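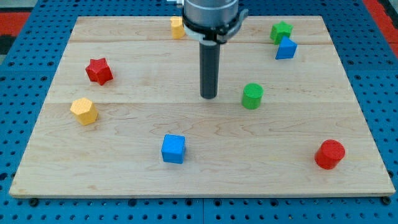 What does the policy have to learn before it can push a block on command? It has to tie the words in an instruction to one block and one target, then keep correcting its push as the block slides and turns.

4.2 Tabletop setup and data

Figure 3. Pushing workspace with eight blocks in four colors. The arm carries a single cylindrical finger and has no way to grasp.

All trials use the board and block set in Figure 3. Each color appears on two blocks, which differ in shape except for the two yellow hexagonal prisms, so a color word alone does not always settle which block is meant. An instruction such as "push the blue cube toward the red star" needs both words. Shorter forms ("push the cube left") were also allowed, and we kept them in the training set as the operators spoke them.

We collected 645 demonstrations by teleoperation. Operators were asked to start each one from wherever the previous one ended – we did not reset the blocks by hand unless one had left the board. Instructions were added afterward by a second annotator, following the relabeling procedure of Ventura (Section 2). We compare three policies: Lurkono, our full model; Lurkono without relabeled instructions; and the Ancombe baseline, trained on the same demonstrations with a fixed list of commands.

Each policy was tested on 24 instructions, with 20 trials per instruction. A trial counted as a success if the named block came to rest within the target region before the time limit. Contact with other blocks was permitted.

Most failures of the full model came from cylinders, which roll off the side of the finger when pushed off center. We left these trials in the totals. Results by shape are given in Table 2.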